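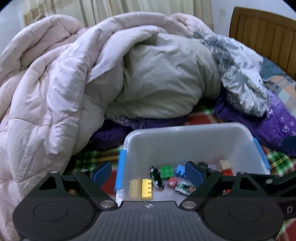

2026-01-13, Wevville
Notebook, sorting project

Back on the toy task after the break. Same container as before, the translucent one with the blue latches, small bricks and toy vehicles, soft bedding under it all. Strömberg asked for home-like surfaces in the new batch, so we're on the bed now and the steel bench gets a rest. The plaid sheet is staying. I like it as a background because the red and green in it are close to some of the brick colors, and the bench never gave the model that problem.

Target for this batch is 1,000 accepted episodes. Reda has the running total in the sheet, please don't keep a second one.

Things to fix or watch:

Opening the fingers too early. I do this myself. If the pads are wide open before they clear the rim, one of them ends up outside the container and I have to back out and come in again. Come in narrow, then open. Ghizlane does it this way and her rejects are low.

Bricks lying on their side. Grip across the plain walls, leave the studs alone. The pads slide on studs.

Lighting. Curtain stays closed all day. On the days it was half open last week the afternoon episodes looked like a different room.

Spoke with Ghizlane over lunch about how the job has changed at Civcombe. She was on the returns line there for 9 years before she came over to us. Her old line took mixed boxes of toys, emptied them, and put every piece in the right tray by hand. The first arm went in last April. It takes the larger single items and leaves the small mixed stuff, so what reaches the people now is all small mixed stuff. She says the line is slower per box than it was and more tiring on the eyes, and that the daily numbers on the wall weren't changed to match until people complained. I've asked her to write that down properly, because it should go in the report to Strömberg and I don't want to paraphrase her into something softer.

She also said the talk at Civcombe is that the hand-held work is a step up. Pay is a little better and you sit down for part of it. The part she doesn't care for is repeating a motion she knows is good enough because the log wants it again. On the line, if a box was done it was done.

Wrists: two people have mentioned soreness by midafternoon. The grippers are not heavy but you hold them out in front of you, and the squeeze is always the same squeeze. We are going to 8 minutes off in every hour, starting tomorrow, and it counts as paid time. I'll tell the India team the same so both sites work to one rule. They start the same task when our shift list is settled.

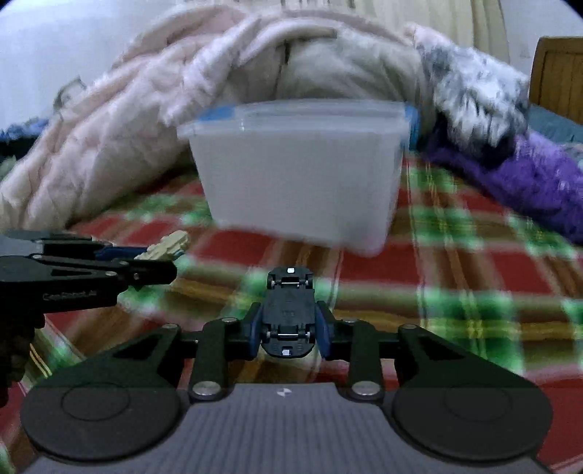 Reading time: 4 min

Lid-on episodes. I wanted these as their own group and had them mixed in with the rest by mistake, so the labels from this morning need a pass. With the lid on, the item stays in the jaws and the person has to deal with the container first, or put the item down somewhere sensible. A line worker does that without thinking. The arm at Civcombe stops and calls for help, and then somebody walks over. Ghizlane's old coworkers call it "going to open the door for it."

Rule for the toy cars: any way up is fine. Reda asked if we should turn a car onto its wheels before picking it. No. Pick it as it lies. If we tidy everything first we teach it a tidy world, and returns boxes aren't like that.

Two grippers in view: keep these if both are holding or reaching for something. If the second one is just waiting, rest it off the bed. Reda thinks the waiting ones are harmless. We disagree, and I'd like to look at 58 of them together before deciding. He picks the set.

Blur. Some of the side-to-side moves are too fast and the item in the jaws smears. Slow down over the last part of the reach. We are not paid by the episode and I'd rather nobody worked as if we were. This came up because somebody from the line asked what the hourly rate was supposed to be, which was the first question they were used to hearing at Civcombe. There isn't one. I'll put that in writing on the door.

What I still don't know is what happens to the people who teach it once it can do the small mixed stuff. Asked Strömberg on the call, got "redeployment" and no detail. Reda wants it raised again with Civcombe's manager in the room. Agreed, and Ghizlane should be on that call too if she's willing.

For tomorrow:
relabel the lid-on group (me)
wipe the blue pads, both grippers, before first episode (Reda)
note from Ghizlane on the Civcombe line, whenever it's ready
send break rule to India
ask for a second container of the same kind, with the latches still working - the spare has a stiff one on the left side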